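The last brush makers of Cludstead

Bristle, glue, bad knees. A trade that refuses to go quietly

By Roman Pawlak
March 2019

Cold in the shed at Stovell Lane. Kettle on, radio on, racing from somewhere up north. Zawadzka & Sons has been making brushes on this block for 57 years and the heater has worked for maybe half of them.

Clothes brushes, boot brushes, hairbrushes, a long-necked thing for cleaning milk pipes that still sells to two dairies out past Josness. Everything drawn by hand. You pull a loop of wire through the hole, catch the tuft, yank it back. Again. A good clothes brush has 181 holes and you feel every one of them in your thumb by smoko.

Old Mrs Zawadzka did it till her eyes went. Her daughter-in-law does it now, three days a week, the other two she's at the chemist's. "It doesn't pay," she says. "It pays for the shed."

The bristle is the problem. Used to come in by the bale, sorted by length and colour, black, white, grey. Now it's whatever the importer has. The last lot turned up in October, short by a box, and half of it too soft for boots. They sent it back. Then rang and asked for it again becuase there wasn't any other.
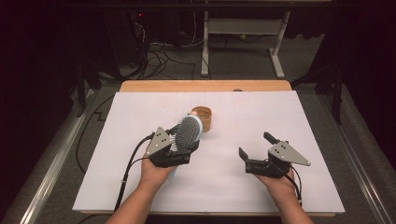

A light blue hairbrush with grey bristles in a cushioned head.

Cushion brushes are a different game. The pad has to give a little, then come back. Too stiff and it scratches, too slack and the bristles lie down after a month. People bring in their grandmother's and ask for a new pad. Sometimes it can be done. Mostly the handle's worth more than the job, and she tells them so, and they pay anyway.

Looking after one is simple enough. Comb the hair out weekly. Lukewarm water, drop of shampoo, bristles down so the pad doesn't fill up. Dry it face down on a towel. Never on the heater. She has a drawer of warped ones from people who used the heater.

The town's had brush makers since 1755, if you beleive the sign at the museum, and at one point there were 12 workshops between the river and the church. Now this one. There was talk of a course at the college. Four names on the list, then two, then the room got given to barista training.

It's nearly five. Racing's finished. She's got a boot brush in the vice, two rows to go, and she wants them done before she locks up.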